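Kuncombe Play Kitchen Set

Item no. 677
Recommended age: from 3 years
Delivery time: 2 to 6 working days

The Kuncombe set is made for children who like to cook next to the adults. It has the things which a small kitchen needs every day: something to drink from, something to wash the fruit in, a plate and a few foods to serve. The pieces have the right size for small hands, but they are still big enough that two children can play with them at one table.

We sell the set without a play stove. Many families already have one, or they use a low shelf or a box, and this works very well. If you look for a complete kitchen, please see the Collado wooden kitchen on our furniture page. The hooks of the Collado are suitable for the cups of this set.

Cleaning

Wash the pieces by hand with warm water and a little soap. Please do not put them in the dishwasher — the colors can become dull. Let everything dry before you put it back in the storage bag. The pan is a toy and must never be placed on a real stove.

Spare parts

Single cups and foods can be ordered again. Write to us with the item number and the color you need. From October the spare parts will also be in the Flollik web shop.

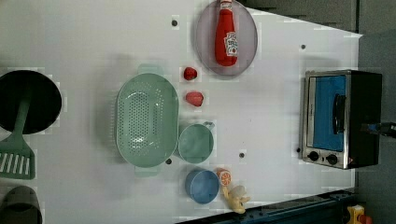

Karlijn Mertens

The mint-green colander is the piece that my own children take first. It has a flat handle at each end, so a child can hold it with both hands, and the small holes are in the middle of the basin. The green cup goes well with it, and the blue one makes it easy to say which drink belongs to whom. For a first game I like to put the orange slice and the ketchup bottle on the plate and ask what is for dinner. The answers are often surprising!

Questions about this item are answered by Ludger Hagedorn in our customer service.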